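The case for leaving the library tables alone

Nov 21, 2021

The town of Gallardo is about to spend money on its public library, and I am glad of it. The roof needed work two winters ago and still needs it. The heating in the children's room is either off or too strong. What I object to is the part of the plan that takes out the big shared tables on the main floor and puts in single study booths with high sides and a charging port each.

The firm that drew up the plan, Plikard, says that people today want privacy and power outlets. I don't doubt it. I want those things too when I have a phone at nine percent and a form to fill in. But the plan goes from there to the idea that everyone who comes in wants to be walled off from everyone else, and I have used that building for most of my life and don't recognize it.

On a weekday morning the long tables hold all kinds of people. There are men reading the paper, home health aides between shifts, students with three books open at once, parents going over spelling words with a child who would like to be elsewhere. None of them came to meet each other, and most of them never speak. They do slide their things over to make room. They watch a stranger's bag while she goes to the restroom. In a town where most of us drive alone to work and order our groceries from a screen, I think those small habits are worth some floor space.

There is also the matter of what people do at a table that they can't do in a booth. A booth fits a laptop. It doesn't fit a county map, or a tax return spread out by category, or a sewing pattern, or two people working on the same page. Last July I spent most of a week at the table by the east windows sorting my mother's papers into piles. I had a perfectly good kitchen at home, but it was hot and full of her things, and I got more done with other people nearby.

The cost is harder to argue about, because the town has given us so little to go on. The notice says each booth will run $800 installed. It doesn't say how many there will be in the first year, or what happens to the old furniture. When the branch on Bulla Street was redone, the tables went out on a truck and I have never heard where they ended up. The chairs followed them a month later.

Supporters of the plan say the tables are worn out. Some of them are, on top. The finish has gone dull where forearms rest, and one has a wobble that has been fixed with folded cardboard for as long as I can remember. A loose leg can be tightened and a top can be sanded and sealed again. Trenderano did that for its reading room, 527 square feet of it, and kept every table it had.

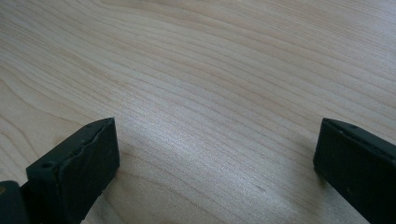 Repair is slower than buying new, and it doesn't give anyone a ribbon to cut. The room would have to be done in halves so that the rest could stay open. I would put up with that, and I think most regular users would too. The outlets could be added along the walls, with a few booths in the back corner for people who need quiet or have to take a call. I would have no complaint about a few booths.

My complaint is with a floor plan that treats sitting near other people as a problem to be solved. The schools have cafeterias and the churches have their halls, but an adult with no money to spend and no group to belong to has very few places in this town to sit down for two hours - the bus station, and the library. I would like one of them to have a decent table.

The comment period is open until the end of the month. Forms are at the front desk, and they can be filled out there.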